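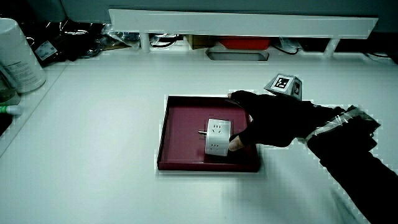 1/ Packing for a long trip: what I kept and what I left

Saengthong is 30 hours from my front door, two flights and a bus. I took one bag, 5 kilos.

2/ Adapter: one, the cube sort with sockets on more than one face. Check the pins for each country before you go.

3/ Shoes: one pair, worn. I left the sandals in Pitska and didn't miss them.

4/ Washing: bar soap, not liquid. Two shirts, washed at night. Jeans take too long to dry -- leave them at home.

5/ Paper: copies of the passport page and the insurance letter, kept apart from the real ones. The bus office wanted both in June.

6/ Cash: small notes. The locker at the station was 573 and the machine gave no change.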